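Hand-Held Gripper Kits: Purchasing FAQ

For department buyers. Technical questions go to Ok-hee Ji, budget questions to Emiliano Paredes.

What does one kit include?
Two hand-held grippers, one charger and one carry case. Spare jaw pads are ordered separately.

Which budget line do I use?
Line 221, small equipment. Repairs and pads go on line 23. Do not combine the two on one order form.

Do we need to buy test objects?
Usually no. Ordinary household items are accepted for kitchen tasks. Thin items such as chopsticks and spoons wear the pads differently from boxes and bottles, so list your objects on the request form.

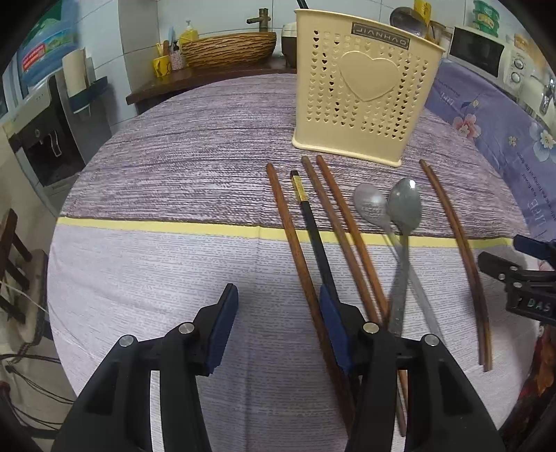
How many spare pads should I plan for?
One set per kit for every 300 hours of use. Sites that work mainly with cutlery should order a second set with the kit. Pads are supplied by Jalholm and cannot be returned once opened.

Can we rent first?
Yes. Bakilell rents single kits by the month. Rental fees are not credited toward a later purchase.

Who approves the order?
Rodrigo Peñalver approves single kits. Orders of more than one kit also need a signature from Purificación Tejada.

When is the next order window?
May. Requests received after it closes are held for the following window.

Last updated 19 December 2020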